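Bought a set of wooden blocks from Pekero so I could "work out ideas in three dimensions". The idea so far is a wiggly line.

The plain ones make a decent path. The yellow and orange ones I'm saving for something important, possibly a corner.
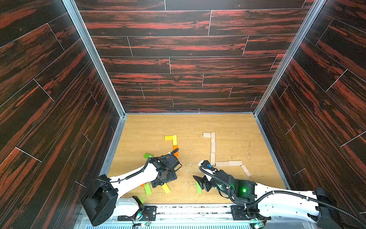 Dark planks up the walls were my choice too. Closilow called it a feature. It's a feature in the way a thunderstorm is a feature.

Pale board underneath, to cheer things up. Shows every crumb of wood going.

Set cost me 76 quid. I've had sofas for less. Tomorrow: a second wiggly line, if the budget holds.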